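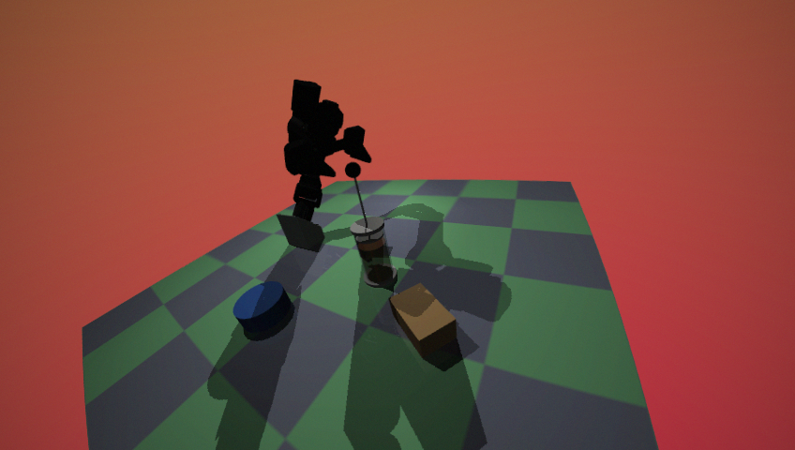 Ticket: Signal delay wrong between Varville Station and Earth

Opened: 25/09/2024
Product: Stondeo story planner, orbit and timeline module
Status: Solved, left open for comments

Hello, and thank you in advance for reading all of this! I use Stondeo to keep the distances straight in my series about the Mbeki, a supply ship that loops around the inner solar system. My heroine spends most of chapter 12 waiting on radio replies, so the delays matter a great deal to me (and to my readers, who do write in).

With Varville Station parked at one Earth-Sun distance from home, the map panel gives a one-way delay of 500 seconds, and I'm happy with that. But when I send the scene to the timeline, it turns into 8 minutes flat. The extra 20 seconds are simply gone, and after a long back-and-forth conversation the ship's clock and my timeline don't agree at all. 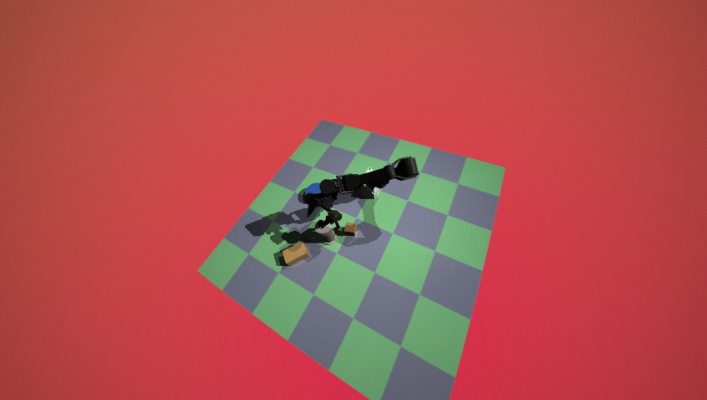

Black arm over the checkered floor, red background.

What I tried first: restarting, then deleting the station and placing it again, then making a fresh project with only Earth and Varville in it. Same result every time. I also turned off the Menomel calendar add-on, which I was sure was the culprit, and I owe it an apology.

Reply from support

Thanks for such a careful write-up, and for the test project, which saved us a good deal of poking around. The map works in seconds, but the timeline was set to whole minutes when your project was created, and it drops whatever is left over. Please open Timeline, then Units, choose "Seconds," and press Recalculate. Scenes you typed in by hand won't be touched.
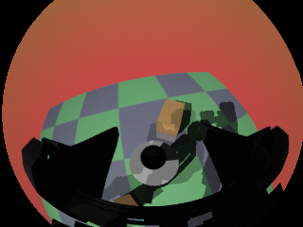
Round view of the checkered tabletop.

Follow-up

That did it! The delay now reads 8 min 20 s in both places. I had to press Recalculate 2 times before the older scenes caught up, so you may want to look into that. Now I only have to rewrite the argument in the airlock, where she answers far too soon.

Related tickets
- Ship arrives before it departs after changing burn time
- Moon phases missing in November scenes
- Menomel add-on: custom day length not saved
- Spin gravity shows zero at the outer ring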